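보낸사람: 안나푸르나 필라이
받는사람: marar-dev 메일링 리스트
제목: Re: [marar-dev] 매듭 단계에서 실 추적이 끊기는 문제

찬드라세카르 님, 로그 정리해 주셔서 정말 고맙습니다! 덕분에 어제 저녁 내내 신나게 파고들었어요.

Chandrasekhar Rao 님이 쓰신 글:
> Marar의 실 추적 노드가 매듭 루프를 감는 구간에서 자꾸 ID를 바꿔 버립니다.
> 669번째 프레임부터는 두 가닥을 하나로 합쳐서 내보내고, 플래너는 그걸
> 그대로 믿고 경로를 다시 짭니다. 임계값만 조정하면 될까요, 아니면
> 모델을 새로 학습해야 할까요?

임계값은 손대지 않으셔도 될 것 같아요. 제 생각에는 세그멘테이션보다 그 뒤의 중심선 연결이 문제입니다. 지금 코드는 가닥이 교차하면 가장 가까운 끝점끼리 이어 버리는데, 기구 끝에 루프가 걸려 있으면 그 가정이 바로 깨지거든요. 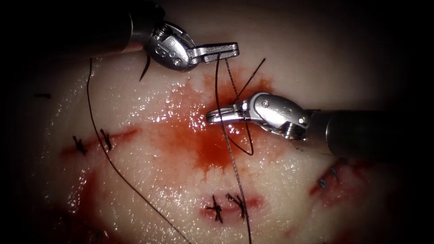
니들 드라이버 주변에서 실이 겹치는 구간, 두 시점
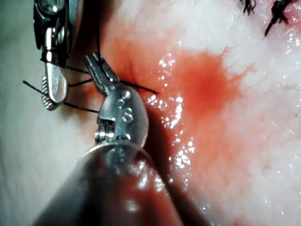 그래서 fornero 브랜치에 연결 비용을 새로 넣어 봤습니다. 끝점 거리에 접선 방향과 곡률 변화를 더하고, 집게 영역에 가려진 구간은 끊긴 것으로 치지 않고 '가림' 상태로 남겨 둡니다. 플래너는 '가림'인 가닥을 잡는 점 후보에서 빼고요. 찬드라세카르 님 로그로 돌려 보니 669번째 프레임에서도 두 가닥이 따로 살아 있어요. 이거 보고 혼자 박수 쳤습니다 :)

아직 남은 것:
- 혈액 위 반사광이 짧은 가닥으로 잡힐 때가 있음. 길이 필터로 거르면 이전 매듭의 잘린 꼬리까지 같이 사라져서 고민 중입니다.
- 고정 카메라와 손목 카메라의 가닥 ID를 맞추는 부분은 아직 수동입니다. 손목 쪽은 기구 축이 화면을 많이 가려서 에피폴라 제약만으로는 후보가 3개까지 남기도 해요.
- Estetti 뷰어에서 '가림' 구간이 점선으로 안 나옴. 색상 테이블만 고치면 됩니다.

두 번째 항목은 혹시 기구 관절값으로 가림 마스크를 미리 렌더링해 보신 분 계신가요? 손목 캘리브레이션이 조금만 틀어져도 마스크가 실을 먹어 버릴까 봐 아직 못 넣고 있습니다. 경험담이라면 실패담도 대환영이에요!

패치는 2개로 나눠 올렸고, 연결 비용 쪽부터 봐 주시면 좋겠습니다. 가중치는 config에 전부 빼 두었으니 마음껏 바꿔 보세요.

안나푸르나 드림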